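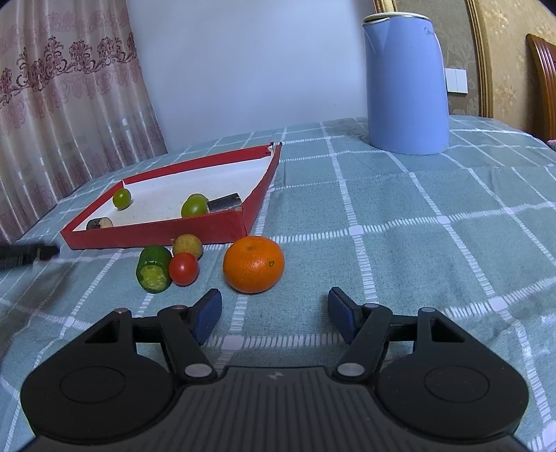

Small green fruits in a shallow cardboard box.

Ripening and Storing Late Fruit at Home
Tondlow Household Advice Service — Kitchen Leaflet 253

Print this page
E-mail this page

Many households bring in the last of the garden tomatoes in October, before the first hard frost, and find that a good share of the crop is still green. Most of this fruit can be ripened indoors. The advice below applies to tomatoes of all sizes grown in home gardens, and replaces the guidance given in our earlier leaflet.

Sorting

Sort the fruit on the day it is picked. Tomatoes that are cracked, bruised or marked by insects should be used at once or discarded, as they will spoil before they color and may spoil the fruit beside them. Tomatoes that have reached full size and have begun to turn pale or glossy will ripen well. Very small, hard, dull fruit will seldom develop much flavor and is better suited to relish or pickles.

Remove the stems from larger tomatoes so that they do not puncture their neighbors. Wash only the fruit to be eaten that day. If soil must be removed from the rest, wipe it with a dry cloth.

Containers

A shallow box or tray is preferred to a deep bowl. Set the tomatoes in a single layer with space between them, and line the bottom with plain paper if the box has been used before. Box lids from the grocery store serve very well, and a torn corner does no harm provided the base is sound. Boxes that smell of soap, onions or mothballs should not be used.

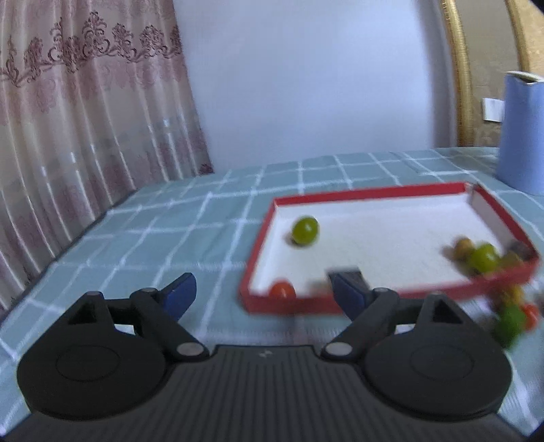 Keep the box out of direct sunlight. Light is not required for ripening, and a sunny windowsill often produces fruit with tough skin and uneven color. A table away from the stove, or a shelf in a spare room, is suitable. Room temperature gives the quickest results — a cooler room will slow the process and so spread the supply over several weeks. Green tomatoes should not be placed in the refrigerator, where the cold will spoil both texture and taste.

A ripe apple or banana placed in the box will hasten matters. Cover the box with a sheet of newspaper if this method is used, and replace the ripe fruit when it softens.

Checking

Inspect the box every two days. Turn each tomato gently and take out any that show soft spots or mold. Fruit that has colored fully may be moved to a separate dish and eaten within a few days.

Readers who wish to hold back part of the crop may wrap each tomato in newspaper and store the wrapped fruit in a cool, dry cellar. Label the box with the date of picking.

Cleaning Up

Wipe juice from tablecloths promptly with cold water. Cardboard that has become damp or stained should go to the compost heap or the recycling bin.

This leaflet was revised by Estíbaliz Palacios, Kitchen Advice Section, 2019-04-22. Printed copies are available at the Birkerstead office on request.

Related leaflets
Leaflet 96: Green Tomato Relish
Leaflet 100: Storing Apples and Pears
Removing Fruit Stains From Table Linen
Keeping Onions Dry Through the Winter
Lining Kitchen Drawers and Shelves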